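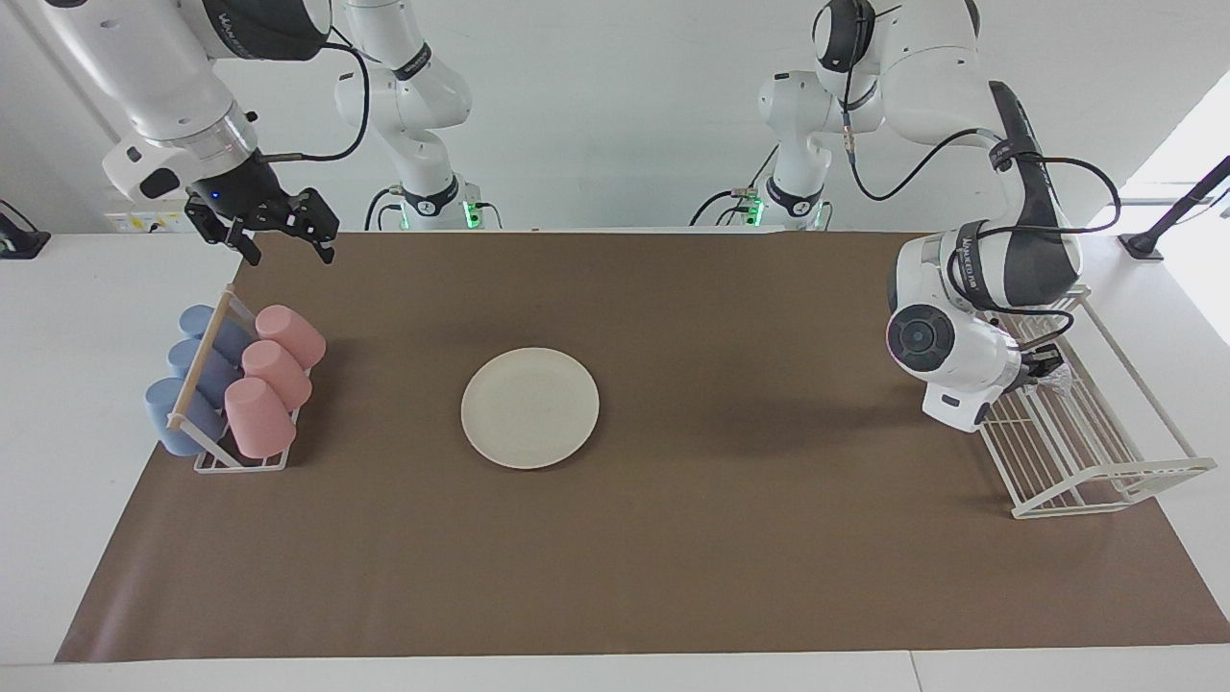 Bench cell, both arms over the table. Cup rack left, plate in the middle, dish rack right.

Filed under: Workshop Notebook / Dish Return

January 8, 2025. Pornine bench. Present: Elaheh Bagheri, Amirhossein Akbari, me. Renato Villalba from the Ullow kitchen for the second half.

Carried over from the last entry: rack positions on the paper, handover height, and the question of who does what at the return hatch when the cell goes in at Ullow in February.

Layout. We kept the long brown sheet and put the plate alone in the middle with open paper on both sides. Dish rack stays on the diagonal. Amirhossein wanted it square to the table edge so the slot direction matches the table axes, and it would make the math shorter, but the wrist then has to roll further to enter the back slots and the elbow cables go tight. Diagonal is kept. Corner marks to be redrawn in pencil on the new sheet.

Cup rack: no change. The dowel is a nuisance for any approach from the front, so picks are planned from the open-mouth side. Six positions taught. The bottom blue one is still the worst of them and needs a slower final approach. I have set it separately in the pick table and left the others alone.

Reach. The area shared by both arms is smaller than the drawing suggests. The drawing uses the bare flange, and with grippers and cables fitted the usable overlap is a strip across the middle of the paper. Anything to be passed from one arm to the other has to be passed there. Elaheh has added a keep-out volume around each elbow. It costs cycle time and I would like it smaller, but not before the cables are tied properly.
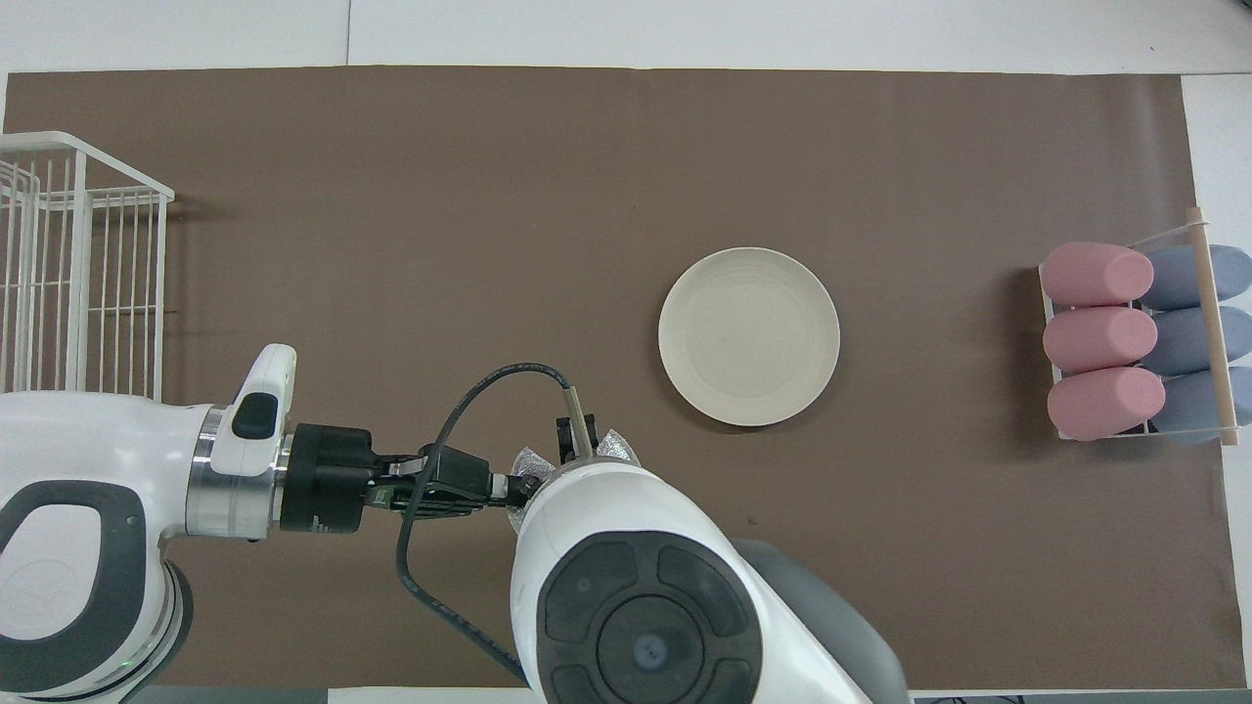

The rule for close work between the grippers is one arm moving, one holding still. Both moving is faster on paper and we have no force limit I trust yet. Speed cap goes on whenever the tool points are inside the strip. Cable slack at the wrist is the next item after that: too much and it drags on the sheet, too little and it pulls at full roll. Amirhossein to try two clip positions and write down both.

Run log. 228 cycles in the log since the last entry, 39 of them stopped by hand or by the controller. I sorted the stops by cause and most are plate pickup at the rim. The rim is only slightly raised, so the lower finger has very little to get under. Options are a thinner finger or pushing the plate to an edge first. Trying the edge push first, no new parts needed.

Staffing, with Renato. Ullow returns about 3,000 pieces on a normal day. At present two people stand at the hatch, one scraping and sorting, one racking. The proposal from Estley took out the racking post completely. Renato does not accept that and after today's numbers neither do I. At our stop rate somebody has to be within reach of the cell all through lunch, and if the job is only to wait for a stop, it is a worse job than racking.

What we wrote down instead:

– The racking post becomes a shared post. The cell takes plates and cups. Trays, cutlery and anything chipped stay with the person.
– Rotation every 20 minutes between scraping and the cell side. Renato says wrists and shoulders are the usual complaint on racking, so the rotation stays even if the cell gets better.
– Whoever is on the cell side can stop it and restart it without calling us. That means the restart sequence has to fit on one card. It currently takes a laptop.
– Stops are logged by the cell, with no name attached. Parisa Kiani asked for this on behalf of the kitchen staff and it has to be settled before Zoëga gets connected, as Zoëga ties every event to a login by default.

Renato also pointed out that the person racking is the one who spots the cracked plates. We have nothing in the cell that does it. For now cracked ware gets pulled at the scraping step, which adds work to that post. I have not found a way around this and it should be in the report to Estley as a cost.

Saeed Salehi asked by phone whether the hours saved can be stated yet. No. The bench has one plate at a time and no food on it.

Open:
– edge push for the plate, Elaheh
– cable clips, Amirhossein
– restart card, first draft, me
– Zoëga login setting, Parisa
– Ullow hatch height, Renato to measure with the mats down

Last updated: Wednesday, 5:40 p.m., restart card added to open items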